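To: Rilden Home and Furniture list
From: Colin Birkett
Date: July 21, 2018
Subject: Re: Caring for a pale table top, and where to put the cloths

Hello all,

Thank you to those who answered my first message. I quote the part which I want to discuss:

> The table is from Stellel and I bought it second-hand in Plondgate. The
> seller told me to oil it every September. Another person says the finish
> is already sealed and the oil will only stay on the top and become sticky.
> Which one is right? I also look for a good way to keep the dusting cloths
> near the table, so that I do not walk to the laundry every time.
> Colin

Several of you wrote about the grain before giving advice, and one wanted to know if it is the same along the whole top. 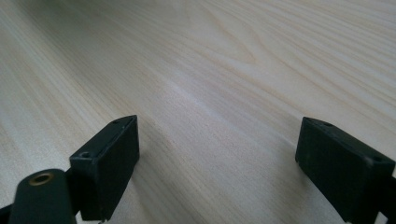
My own opinion changed a little this week. I read the old Mac Carthaigh booklet that somebody scanned for the list archive (message 2649, if you want to find it), and on page 71 it says a sealed top needs only a cloth, a little warm water and a second cloth to dry. Look at how the light turns the wood almost white in the middle, where you can hardly follow the grain any more. An oiled top which I had before was never so bright, the light went more into it. So I believe there is a finish on this one and I will not oil it. If I am mistaken, please tell me before I favour the wrong method for many years!

I wipe in the direction of the grain, but I am not sure this matters on a smooth finish. My mother did it so and I continue. For cups I use a coaster — always, also for cold drinks.

Now the second question. I tried a drawer first, but cloths in a closed drawer get a smell if they are even a little damp. Then I tried a hook under the table, and my knees found it every evening. Now I use a low basket in olive green, woven, with a slot in the short side to take it by the hand. The green towel is for drying and the striped one, blue and white, is for dust. I should fold them but mostly I do not. The basket stays on the left of the table during cleaning and goes to the shelf after. One thing I still want to ask: does a woven bottom scratch such a surface with time? I thought of gluing felt under the corners, but the colour of the felt I have is ugly and I do not know which glue holds on a woven thing. 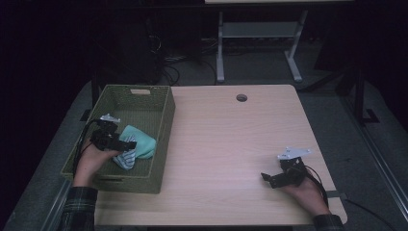
Neil wrote to me off the list that felt glued to a weave comes off within 2 months, and that he sews it on with strong thread, 8 stitches in each corner. He also thinks I should forget the felt and lift the basket each time instead of pushing it, as the grit under it does more harm than the basket.

I think he is right about the grit. But I know myself, and I will push it. So I would like to try the sewing — has anyone here done it, and what needle did you use? An ordinary one seems too short to me.

Also, if someone has used soap on a finish like this, please write which kind. The booklet only says "mild" and at my grocery store every bottle says that.

With kind regards,
Colin Birkett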